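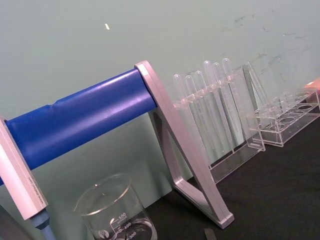

A blue rod held up on a metal stand.

Most of the things I own that have lasted are things I can take apart. The desk lamp has four screws and a spring. The kitchen scale has a battery door and a tray that lifts off. The things that did not last were glued shut, and I found out they were glued shut on the day they stopped working.

I think stores should have to say, on the shelf tag, whether a product can be opened with ordinary tools. One line is enough. Put it next to the price and let people decide for themselves.

Last September I bought a desk fan made by Bimitz. It cost 70 dollars and it was a good fan. By spring the motor was humming and the blades would not turn unless I pushed them. I have fixed fans before. Usually there is hair wound around the shaft, and you pull it out with tweezers and put in a drop of oil. This one had no screws. The front grille was bonded to the body all the way around, and when I got a butter knife into the seam the plastic cracked. The hair was right where I expected it to be.

The fan was not badly made. The motor was fine. It was thrown out over a small wad of hair and a bead of glue.

People who defend sealed products say that most buyers never open anything. That is true, and I don't hold it against them. But most buyers know somebody who does. In Cabello, where I live, there is a repair counter in the back of the hardware store on Friday afternoons. They charge little and they turn away a lot. I asked for their tally and they gave it to me. Over the past year people brought in 988 items. They fixed 340. Another 270 were sent home unrepaired for the single reason that the case could not be opened without breaking it. The rest needed parts that were not worth ordering, or had nothing wrong with them, or were never picked up.

Those 270 are the ones I care about. Some of them surely had bigger trouble inside, but no one got the chance to look.

The other defense is cost. Glue is cheaper than screws and faster on the line. I believe that too. But I own a Stellard toaster that sold for less than the fan, and it comes apart with one screwdriver. The crumb tray slides out, the base drops off, and the cord is held by a clamp you can loosen. If a cheap toaster can be built that way, I would like to hear why a fan can't.

Water gets brought up as well. Some items do need to be sealed - an electric toothbrush, a pool light. Fine. Say so on the tag. A gasket and six screws will keep out a fair amount of water too, as anyone with an old flashlight can tell you.

I am not asking for a ban. The Vustness town council talked about one last year and it went nowhere, and I think that was the right result. A ban means years of arguing about which products count. A label is a smaller thing. We already print the wattage and the country of origin, and most shoppers walk past both. The ones who want to know can look.

I replaced the fan with a used one from a yard sale. It is heavier and louder, and the grille comes off with three clips.

14 comments | 52 shares
Contact the opinion desk | All rights reserved | Back to top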